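Student Teams & Class Projects > Arms and Grippers > Picking tasks

Pick and place works on everything except the banana -- what are we missing?
Posted by Pei-shan Kwok, April

Hi all! First time posting, long time reading. I'm the one who got talked into being team lead for our robotics class project at Flaltside, and we're stuck on something that sounds silly when I say it out loud, so bear with me.

The assignment is called "set the snack." You get a plate and a handful of food props on a table, and the arm has to put each piece on the plate without a person touching anything. Ours is a roll, a banana, a green pepper and a pear. You can do them in any order. Points for each one that ends up on the plate and stays there, points off if the plate gets shoved, and a big zero for the round if the arm hits the table hard enough to trip the stop. We did that last one twice in the first week. It makes a very sad noise.

We're doing it the learning-from-demonstration way, so one of us drives the arm through the task over and over, the recordings get saved, and then we train on them overnight. We've got 2,528 recordings at this point (not all good ones, I'll get to that). Four of us took turns driving, and we all drive a little differently. I come in slow and from straight above. One of my teammates swoops in from the side like he's landing a plane, and he's faster than me, so I can't even complain!
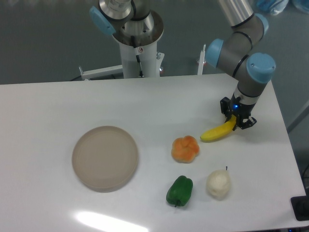
The pear is fine. The pepper is fine as long as it's lying down. The roll is our best one, because it's fat and forgiving and you can grab it pretty much anywhere. The banana is a disaster. When a person is driving, we go for the stem end, lift, swing over, set it down, done. When the trained version does it, one of these happens:

It goes for the middle of the banana, closes, and the banana spins in the fingers like a propeller.

It gets the stem end fine but then carries it so low that the other end drags and knocks the roll on the way over.

It hovers. Just hovers over the thing, wiggling a bit, until the round times out. This is the one that makes my teammates yell.

Out of our last 7 practice rounds it got the banana onto the plate in 3 of them, and one of those was pure luck, it kind of rolled in. Demo day is close and I'd really like it to stop hovering.

Stuff we already tried: training longer (no change that I could see), making the fingers close slower (made the spinning worse, I think?), and putting the banana in the same spot every time. That last one helped a lot but we aren't allowed to do it on the day. The teacher moves everything between rounds.

Is this a "we need more recordings" problem or a "our recordings are bad" problem? I keep going back and forth. I don't want to spend another week driving a banana around if that isn't it.

Thank you so much in advance, and sorry for the long post!!

celetti_benchtop

Bad recordings, is my bet, or at least mixed ones. You kind of answered it yourself in the part about the plane landing.

We ran into the same thing in our club two years ago with a plastic spoon. Three drivers, three totally different ways of picking up the spoon, and the trained arm tried to do some mushy average of all of them. If one person grabs the left end and another grabs the right end, the average is the middle, and the middle is the one place none of you ever grab it. Depends what kind of model you're training, some handle that better than others, but for a class project I'd assume yours doesn't until you see otherwise. The hovering is the same disease in my opinion. It's looking at the banana and it has two or three good plans and it can't pick one, so it sits there and dithers.

What I would do, in this order:

Sit down as a team and agree on one banana grab. Write it on the whiteboard. Ours said "handle end, from above, fingers across and never along." You want it boring enough that somebody watching couldn't tell who's driving.

Then go through what you have and pull out everything that doesn't match. Yes, it hurts. We threw out more than half of ours and I was the one who had driven most of the ones we tossed. Keep them in a folder somewhere if it makes you feel better (it made me feel better).

Then record new ones the agreed way, moving the banana every single time. Turn it, too. Everyone moves the prop around the table and forgets to rotate it. We had a spoon that only worked if it pointed at the window.

For the dragging, lift first and travel second. Straight up, pause a hair, then go sideways. If your drivers cut the corner to save time then the arm will cut it a bit more than they did, and there goes your roll. When we were tired we got sloppy on exactly that part, so we made a rule of 5 minutes driving and then swap, even if you're on a hot streak.

One thing to check before any of this, by the way. Did your camera get bumped at some point? We had a whole afternoon of recordings where the view was off by a little bit and it poisoned everything after it. Look at the first still of an early recording and the first still of a late one, side by side. If the table edge isn't in the same place, you've got your culprit, or one of them anyway.

Mr_Paucar_rm12

I teach a class like this one (a different school, so no conflict of interest, I promise) and I'd agree with most of that, but I'd push back on throwing out half your data before you know which half.

Try this first. Take the nine or ten recordings you think are the nicest banana pickups and just watch them back to back, with the whole team in the room. No laptops, no phones. In my experience somebody says "wait, why are you doing that" inside of a few minutes. Last spring one of my groups found out that their best driver always opened the gripper a second time right before closing it, a sort of nervous habit, and their trained arm had picked it up and was doing it over and over above the object without ever committing. It looked exactly like what you're calling hovering. I thought the thing was broken. I had already written the email to the supplier.

Pauses are worth looking for in general. If a driver stops above the banana to think, the arm learns that stopping above the banana is part of the job. You can trim those out, or better, have the driver do the thinking before the recording starts.

On the spinning: two fingers on something long and curved will spin it if you grab far from where the weight is and then move fast. Stem end is a perfectly good grab on a banana, it gives you something narrow to close on, but you pay for it with swing. So slow down the sideways move. I know everybody wants a quick round, but does your rubric even give points for speed? Mine doesn't and the kids race anyway.

Also, please ask your teacher whether you can choose the order on the fly. If the banana goes last, then it can't knock the roll, the roll is already on the plate. Of course then the plate is crowded and the banana has to go on top or along the edge, so practice that version and make sure the pear can take a nudge. Pears roll. Ask me how I know.

Keep your mixed recordings for the write-up. A before-and-after with the messy set and the clean set makes a great page in a project report and you've already done the work.

plusell_fan

put tape on the fingers

ours slipped all the time until we did that. the grippy kind from the hardware store not regular tape. also is it a real banana or a fake one because the fake ones are super light and if you bump it, it just scoots away

Reply from Pei-shan Kwok

Oh wow, thank you all, this is so much more than I expected!

So we watched the recordings this afternoon with everyone in the room, like Mr_Paucar said, and it took one recording. One! It's me. I'm the hoverer. I stop over the banana every time and do a little left-right shuffle to line up, and I had no idea. My teammates were extremely kind about it for several seconds.

We also compared the early and late camera views and the table edge matches as far as we can tell, so I think we're okay there.

The plan for now is one agreed grab (stem end, from above, straight up before going sideways), swap drivers every 5 minutes, and we're sorting the old ones into keep and don't-keep tonight before we train again. I asked about the order and we can choose, as long as we choose before the round starts and write it on the sheet. So banana last, probably. My plane-landing teammate wants it first so we can get it over with, and we're going to vote.

plusell_fan, I'll try the tape too! Does it leave gunk when you peel it off? The gripper belongs to the school and I'd like to give it back clean.

Will post again after the next overnight run.

Contact the moderators | Copyright belongs to each poster | Back to top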